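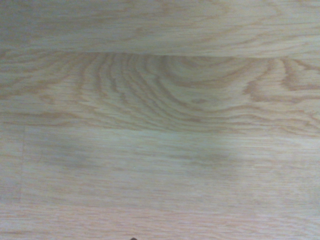
Pale wood, grain running mostly left to right.

Nov 8, 2019

Oil test, second round. Ctibor Krajčí came by the shop this morning and we finally opened the Cuvix can that's been sitting on the shelf since March (it had a skin on top like old pudding, but it was fine underneath!). I cut fresh offcuts for it, sanded them to 120, then 180, and wiped everything down with a dry rag. No water this time, I didn't want to raise the grain and muddle the results.

The Cuvix goes on thin and smells like oranges. I love it. Trokar is thicker and a pain to spread when the shop is cold, and it was cold, so I stood the can in a bucket of warm water for 40 minutes. Much better after that. Ctibor thinks I'm still leaving too much on before I buff and he's probably right, my last Trokar pieces were tacky for 8 days.

Coverage: 67 grams of Cuvix did the whole batch, two coats, with a little left in the cup. Didn't weigh the Trokar, forgot, sorry.

Still to do: coffee ring test, then the vinegar one. Also need to call Furnik about the tabletop order and ask if they want satin or dead flat, they keep changing their minds. Oily rags are hanging outside on the line, please don't ball them up.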